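점검표는 짧아야 한다

로봇 셀을 맡은 지 몇 해가 지나면 누구나 자기만의 점검표를 갖게 된다. 내가 Lislow에서 물려받은 점검표는 항목이 116개였다. 다 읽는 사람이 없었고, 나도 두 달쯤 지나서는 앞장만 보고 서명했다. 지금 쓰는 것은 여섯 항목이다. 나는 이쪽이 더 안전하다고 생각한다.

긴 점검표는 대개 사고가 날 때마다 한 줄씩 붙어서 길어진다. 케이블이 한 번 빠지면 케이블 항목이 생기고, 그리퍼 나사가 한 번 풀리면 나사 항목이 생긴다. 지우는 사람은 없다. 그러다 보면 매일 봐야 할 것과 일 년에 한 번 보면 될 것이 같은 크기의 글씨로 나란히 적힌다.

팔이 두 대인 작업대에서 매일 볼 것은 손목 아래에 몰려 있다. 손가락이 제대로 물려 있는지, 배선이 당겨지지 않는지, 팔을 내렸을 때 손가락 끝이 표시한 자리에 오는지를 본다. 우리는 검은 상판 위에 노란 종이를 깔고 그 위에 작은 주황색 물체를 놓은 다음 팔을 내려 본다. 비싼 지그는 필요 없다. 종이와 물체의 색이 상판과 뚜렷하게 다르면 어긋난 것이 눈으로 보인다.
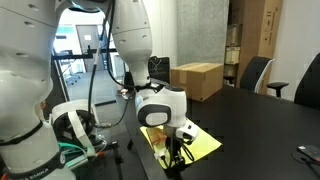
케이블은 따로 본다

내가 가장 고집하는 항목은 케이블이다. 팔을 따라 내려오는 선은 자세에 따라 여유가 달라진다. 그래서 팔을 세워 둔 채로 보면 안 되고, 가장 멀리 뻗은 자세와 가장 접힌 자세에서 한 번씩 봐야 한다. Khrystyna Ivanyshyn은 매일 볼 필요까지는 없고 300시간마다 보면 된다는 쪽이다. 부품 수명만 따지면 그 말이 맞을 것이다. 하지만 우리 작업대는 사람이 자주 손을 대고, 선은 닳기 전에 먼저 걸린다. 의자에도 걸리고 옆 팔에도 걸린다.

기록은 손으로

Hopkin에서는 점검 기록을 전부 태블릿으로 옮겼다. 체크박스를 누르면 시간이 자동으로 찍힌다. 편하기는 한데, 나중에 고장 원인을 찾을 때 도움이 된 적이 거의 없다. 전부 '정상'이기 때문이다. 나는 빈 줄을 하나 두고 그날 손끝이 어느 쪽으로 얼마나 벗어났는지 적게 한다. 벗어나지 않았으면 0이라고 쓴다. 숫자를 쓰려면 한 번은 들여다봐야 한다.

Llinos Howells는 항목을 줄이면 책임 소재가 흐려진다고 반대했다. 그 걱정은 이해한다. 그래서 뺀 항목은 버리지 않고 분기 점검표로 옮겼고, 그쪽에는 담당자 이름을 적는다. 매일 점검은 50분에서 10분 안쪽으로 줄었다. 남는 시간에 무엇을 할지는 아직 정하지 않았다. 5월에 분기표를 다시 볼 때 몇 줄 더 지울 생각이다.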